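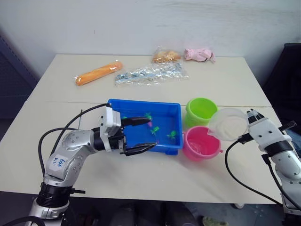
2024-08-23 – Retrieval starters, notes before term

Finished the spacing schedule for the Year 1 chemistry course this morning. Last spring's version put every quiz item back in front of students after one week, then dropped it. The March data showed the problem clearly enough: items seen twice were answered correctly in class and missed on the unit test four weeks later. The new schedule returns each item at one week, three weeks and eight weeks.

The item bank now stands at 495 questions. I cut it down from 949 by removing duplicates and anything that tested wording instead of content. Stoichiometry is still overweight. Bonding is thin, and I need to write more items there before the second unit opens.

Format stays the same: five questions, four minutes, no notes, answers on paper. Students mark their own in a second color. I am dropping the weekly score collection. It took too long, and the scores drifted upward once students knew I was recording them – two sections in particular. Instead I will collect one sheet per student every third week and look only at which items were missed.

Loaded the bank into Clelano after lunch. The import rejects subscripts, so every formula has to be retyped by hand or pasted as plain text. H2O is readable that way. The sulfates are not pleasant. I got through 145 items before stopping. 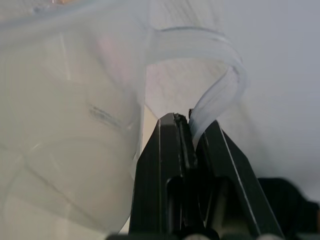 Els Segers wrote back in the afternoon that eight weeks is too long a gap for the weaker sections, and that she would put a short return at five weeks for anyone who misses the item at three. She has a point. The difficulty is that a conditional return means separate sheets within one room, and four minutes does not leave time for handing out two versions. One option is to print both sets on the same sheet, with the five-week items on the reverse as optional work. I will try it with one section and leave the other on the fixed schedule.

Still open: whether absent students make up a missed starter or rejoin at the next interval. I lean toward rejoining. Loubna Helmy wants the same rule in biology, so it needs to be written down before Monday's staff handbook goes to print – one paragraph, no more.

Bonding items tomorrow, then the remaining formulas.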